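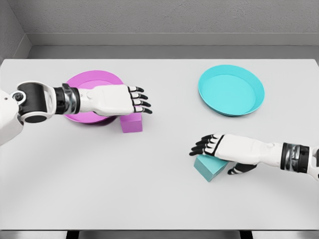
하얀 탁자 위에 얕고 둥근 접시 두 개와 작은 정육면체 두 개가 있어요.

가게 물건의 값은 누가, 어떻게 정할까요?

어린이를 위한 경제 이야기

가게에서 과자를 고르다가 이런 생각을 해 본 적이 있나요? 이 과자는 왜 이 값일까? 조금만 더 싸면 두 개를 살 수 있을 텐데, 가게 주인은 왜 하필 이 숫자를 골랐을까? 이런 생각을 해 보았다면 벌써 경제 공부를 시작한 셈이에요. 어른들도 작은 가게나 회사를 처음 열 때 바로 이 문제로 밤늦게까지 종이에 숫자를 썼다 지웠다 하거든요.

오늘은 Kustside라는 작은 바닷가 마을로 가 볼게요. 바람이 많이 불고, 아침이면 갈매기가 지붕 위에서 시끄럽게 떠들고, 항구 앞에는 조그만 가게들이 나란히 붙어 있는 마을이에요. 그 가운데 Hao라는 쿠키 가게가 있어요. 문을 열면 딸랑 종소리가 나고, 오븐에서는 버터 냄새가 솔솔 풍기지요. (벌써 배가 고프다면 간식을 하나 가져와서 읽어도 좋아요!)

먼저 재료 값부터 볼까요

쿠키를 만들려면 밀가루, 버터, 설탕, 달걀이 있어야 해요. 가게 주인은 이 재료를 공짜로 얻을 수 없으니 돈을 주고 사 와야 하지요. 물건을 만들어 파는 데 들어가는 돈을 '비용'이라고 해요. 조금 딱딱한 말이지만 자주 나오니까 한번 소리 내어 읽어 보세요. 비용!

Hao에서 커다란 귀리 쿠키 여덟 개를 굽는 데 재료 값이 5000원 든다고 해 봐요. 그러면 쿠키 한 개에는 재료 값이 얼마나 들어 있을까요? 5000원을 8로 나누면 되지요. 연필을 들고 천천히 계산해 보면 625원이 나와요. 쿠키를 한 개 집어 들 때마다 그 안에 625원어치의 밀가루와 버터와 설탕과 달걀이 들어 있는 거예요.

그런데 쿠키를 맨손으로 건네줄 수는 없겠지요? 쿠키를 담을 종이봉투도 필요하고, 봉투에 붙일 스티커도 필요해요. Hao에서는 봉투와 스티커를 합쳐서 쿠키 한 개에 200원이 들어요. 재료 값 625원에 포장 값 200원을 더하면 825원이 되네요.

그럼 쿠키를 825원에 팔면 될까요?

얼핏 생각하면 괜찮을 것 같아요. 825원을 들여 만든 쿠키를 825원에 팔면 손해도 안 보고 손님도 좋아할 테니까요. 그런데 조금만 더 생각해 봅시다. 오븐은 무엇으로 뜨거워지나요? 전기나 가스로 뜨거워지지요. 전기 요금은 달마다 꼬박꼬박 내야 해요. 가게 자리를 빌려 쓰고 있다면 '임대료'라는 돈도 내야 하고요. 그리고 새벽같이 일어나 반죽을 하고, 쿠키를 굽고, 바닥까지 닦는 사람도 일한 만큼 돈을 받아야 집에 가서 저녁밥을 먹고 신발도 사 신을 수 있어요.

비용에는 두 가지 종류가 있어요. 하나는 쿠키를 많이 만들수록 점점 늘어나는 비용이에요. 밀가루나 종이봉투가 그렇지요. 쿠키를 두 배로 구우면 밀가루도 두 배로 필요하니까요. 또 하나는 쿠키를 많이 굽든 적게 굽든 거의 그대로인 비용이에요. 임대료가 바로 그래요. 비가 와서 손님이 거의 없는 날에도, 줄이 항구까지 늘어선 날에도 임대료는 똑같이 내야 해요. 어른들은 앞의 것을 '변동비', 뒤의 것을 '고정비'라고 불러요. 이름은 잊어버려도 괜찮아요. 변하는 비용과 가만히 있는 비용이 있다는 것만 기억해 두세요.

그래서 Hao의 주인은 쿠키 값을 825원보다 높게 정해야 해요. 가게 앞 칠판에는 이렇게 쓰여 있답니다.

귀리 쿠키 한 개 1500원

1500원에서 825원을 빼면 675원이 남지요? 이 675원을 쿠키마다 조금씩 모아서 전기 요금도 내고, 임대료도 내고, 일하는 사람의 월급도 주는 거예요. 그러고 나서도 남는 돈이 있으면 그것을 '이익'이라고 해요. '이윤'이라고도 하고요.

이익은 어디에 쓸까요?

이익이라고 하면 욕심쟁이 부자가 금고 앞에서 동전을 세는 모습을 떠올리는 친구도 있을 거예요. 하지만 가게가 오래오래 문을 열려면 이익이 꼭 필요해요. 어느 날 갑자기 오븐이 고장 나면 어떻게 하지요? 모아 둔 돈이 있으면 고칠 수 있지만, 한 푼도 없으면 오븐을 고칠 때까지 쿠키를 한 개도 못 굽게 돼요. 새로운 맛을 연습할 때도 돈이 들어요. Hao에서는 겨울에 생강 쿠키를 만들어 보려고 반죽을 몇 번이나 다시 했는데, 처음 구운 것은 너무 매워서 팔 수가 없었대요. 그때 쓴 생강과 밀가루 값도 모아 둔 이익에서 나왔지요.

물론 주인이 이익의 일부를 가져가기도 해요. 가게를 열려고 오랫동안 저축한 돈을 모두 썼고, 장사가 안 되면 그 돈을 잃을 수도 있었으니까요. 그렇게 돈을 잃을지도 모르는 일을 '위험을 진다'고 말해요.

그러면 값을 아주아주 높게 정하면요?

좋은 질문이에요! 쿠키를 한 개에 10000원으로 정하면 한 개만 팔아도 돈이 많이 남겠지요. 그런데 여러분이라면 사 먹겠어요? 저라면 칠판을 보고 눈이 동그래져서 그냥 지나갈 것 같아요. 값이 너무 높으면 손님은 발길을 돌리고, 안 팔린 쿠키는 딱딱해져서 결국 버려야 해요. 반대로 값이 너무 낮으면 손님은 줄을 서는데 가게에는 돈이 남지 않아요. 아침부터 밤까지 바쁘게 일하고도 임대료를 못 내는 이상한 일이 생기는 거지요. 값을 정하는 일은 이 사이에서 알맞은 자리를 찾는 일이에요. 한 번에 딱 맞히기는 어려워서, 가게 주인들은 값을 조금 올려 보기도 하고 내려 보기도 하면서 손님들이 어떻게 하는지 살펴본답니다.

옆집도 쿠키를 판다면

3월이 되자 Kustside의 항구 앞에 Orkness라는 빵집이 새로 문을 열었어요. 이 빵집도 귀리 쿠키를 파는데, 값이 1300원이에요. Hao의 쿠키보다 200원이 싸네요! 이럴 때 두 가게가 '경쟁'을 한다고 해요. 달리기 시합에서 서로 먼저 들어가려고 애쓰는 것과 비슷하지만, 여기서는 손님의 마음을 얻으려고 애쓰는 거예요.

Hao의 주인은 어떻게 해야 할까요? 똑같이 1300원으로 값을 내릴 수도 있어요. 그러면 쿠키 한 개에서 남는 돈이 675원에서 475원으로 줄어드니까 더 많이 팔아야겠지요. 아니면 값은 그대로 두고 쿠키를 더 맛있게 만들 수도 있어요. 건포도를 듬뿍 넣거나, 방금 구운 따뜻한 쿠키를 내놓거나, 손님의 이름을 기억했다가 반갑게 인사할 수도 있고요. 어떤 손님은 싼 쿠키를 좋아하고, 어떤 손님은 조금 비싸더라도 좋아하는 맛을 찾아가요. 그래서 한 거리에 쿠키 가게가 둘이나 있어도 둘 다 잘될 수 있어요.

다만 가게 주인들이 몰래 만나서 "우리 둘 다 3000원으로 올립시다" 하고 약속하는 것은 안 돼요. 그러면 손님은 어디를 가도 비싼 값을 내야 하잖아요. 이런 약속을 '담합'이라고 하는데, 많은 나라에서 법으로 막고 있어요.

물건이 없는 가게의 값은요?

세상에는 쿠키처럼 손에 쥘 수 있는 물건을 파는 회사만 있는 것이 아니에요. Kustside의 언덕길에는 Drirero라는 자전거 수리점이 있어요. 여기서는 펑크 난 바퀴를 때워 주고, 삐걱거리는 브레이크를 손봐 주지요. 손님이 가게를 나설 때 들고 가는 새 물건은 없지만, 자전거가 다시 씽씽 달릴 수 있게 돼요. 이렇게 다른 사람을 위해 해 주는 일을 '서비스'라고 해요.

서비스의 값에는 고무 조각이나 나사 값도 조금 들어 있지만, 가장 큰 부분은 일하는 사람의 시간과 솜씨예요. 바퀴 하나를 때우는 데 걸리는 시간은 짧을지 몰라도, 그렇게 빨리 고칠 수 있게 되기까지 오랫동안 배우고 연습했을 테니까요. 미용실에서 머리를 자를 때도, 피아노를 배울 때도 우리는 그런 시간과 솜씨에 값을 내고 있어요.

집에서 해 보기

여러분도 작은 가게의 주인이 되어 값을 정해 볼 수 있어요. 레모네이드도 좋고 종이 팔찌도 좋아요. 먼저 필요한 재료를 종이에 쭉 적고, 옆에 값을 써 보세요. 값을 모르면 마트에 갈 때 가격표를 보거나 어른에게 물어보면 돼요. 모두 더한 다음, 만들 수 있는 개수로 나누면 한 개에 드는 비용이 나와요. 나누기가 어려우면 계산기를 써도 돼요.

이제 값을 정할 차례예요. 가족에게 "이 팔찌가 얼마면 살 것 같아요?" 하고 물어보고 대답을 적어 보세요. 할머니의 대답과 동생의 대답이 아주 다를지도 몰라요. 할머니는 아마 높은 값을 부르실 거예요! 그러니 될 수 있으면 여러 사람에게 물어보는 것이 좋아요. 만약 모두가 말한 값이 비용보다 낮다면 재료를 바꾸어 보거나, 팔찌를 더 예쁘게 만들 방법을 찾아보세요.

오늘 나온 낱말

비용: 물건을 만들거나 서비스를 해 주는 데 드는 돈이에요.
고정비: 많이 팔든 적게 팔든 거의 그대로인 비용이에요. 가게 임대료가 그렇지요.
변동비: 많이 만들수록 늘어나는 비용이에요.
이익: 물건을 팔아서 번 돈에서 비용을 모두 빼고 남은 돈이에요.
경쟁: 여러 가게가 손님에게 선택받으려고 서로 애쓰는 일이에요.
담합: 가게나 회사들이 몰래 짜고 값을 함께 정하는 일이에요.
서비스: 머리를 잘라 주거나 자전거를 고쳐 주는 것처럼 다른 사람을 위해 해 주는 일이에요.

다음 이야기에서는 Hao의 주인이 두 번째 오븐을 사려고 은행에 돈을 빌리러 가요. 은행은 왜 돈을 빌려주고, 이자는 또 무엇인지 함께 알아보기로 해요.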